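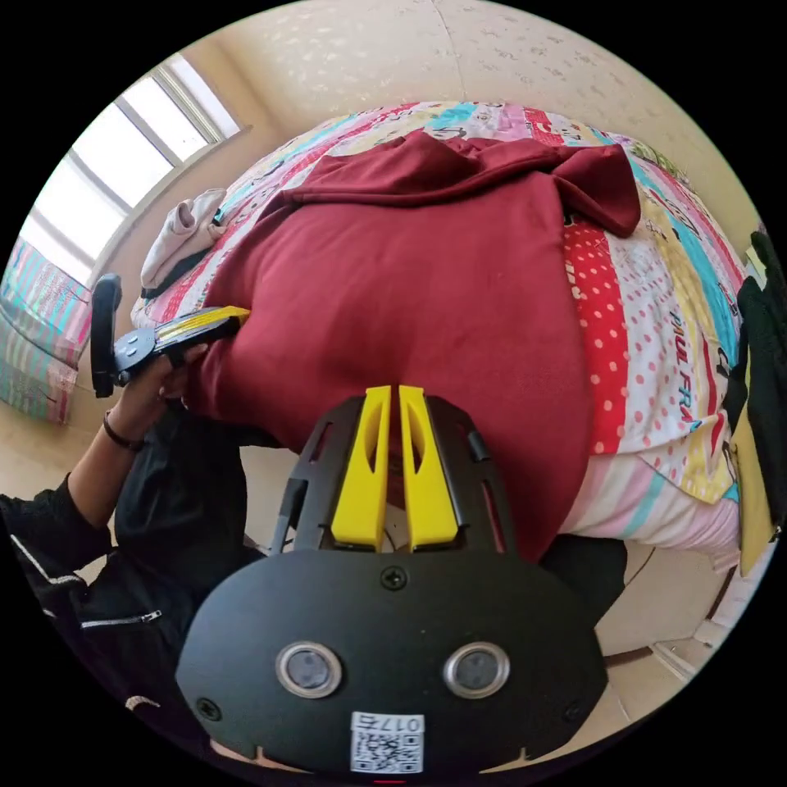 Figure 2. A dark red hooded sweatshirt laid out on a striped bedspread.

4.2 The bed as a folding surface

When we asked people where they fold their clothes, we expected tables to do well. They did badly. Of the 2,758 folding episodes logged in the diaries, most took place on a bed, and the bed came first in every type of household we looked at, including those with a large kitchen table standing free for most of the day. We find this a wonderful result, and it changed how we read the rest of the material.

A bed is wide, it is soft, and it is usually in the room where the clothes will be put away. It also has a surface of its own, and that surface matters more than earlier work has allowed. The sweatshirt in Figure 2 is a plain dark red and lies on a patchwork-style bedspread of pink, red, cream, yellow, turquoise and white stripes, some with polka dots and cartoon prints. Several diary keepers with striped covers told us they use the stripes as a guide, lining up a hem or a side seam with the edge of a band before turning the sleeves in. One of them, a father of two in the Hosora group, wrote that he folds "to the blue line, then to the next one" and that his piles went crooked when the cover was in the wash. Others with patterned covers had never thought of doing this and were rather taken with the idea when it came up at interview.

The softness of the bed has a cost. Cloth on a mattress sinks a little under the hand, and wrinkles that would be swept flat on a table tend to stay. In the figure they show most near the hood and on the right side, where a sleeve edge is folded. Diary keepers differed a good deal over whether such wrinkles were worth a second pass. Cusi's earlier coding scheme had treated smoothing as a single step before the first fold, but the diaries show people smoothing at any point, and quite often after the garment has joined the pile. We have therefore coded it separately here (see Table 3).

4.3 Hoods

Hooded garments deserve a section to themselves. They make up 900 of the logged episodes and produced by far the liveliest comments. The difficulty is easy to state: a hood is a second, thicker piece of clothing attached to the top of a flat one. We recorded three main ways of dealing with it. Some people fold the hood down over the chest first and treat the result as a rectangle. Some leave it until last and tuck the folded body into it, which gives a tight bundle that travels well. A third group lets the hood lie wherever it falls - Bisgaard's term for this is "the loose top" - and places the garment at the bottom of the pile, where the weight of the other clothes presses it down.

The second method was much more common among people who share a wardrobe or keep their clothes in deep drawers. Bundles can be stood on end and seen from above, and a pile of flat sweatshirts in the same drawer hides all but the top one. We did not ask about drawer depth in the first round of diaries and added the question in February, so the comparison rests on the later entries only.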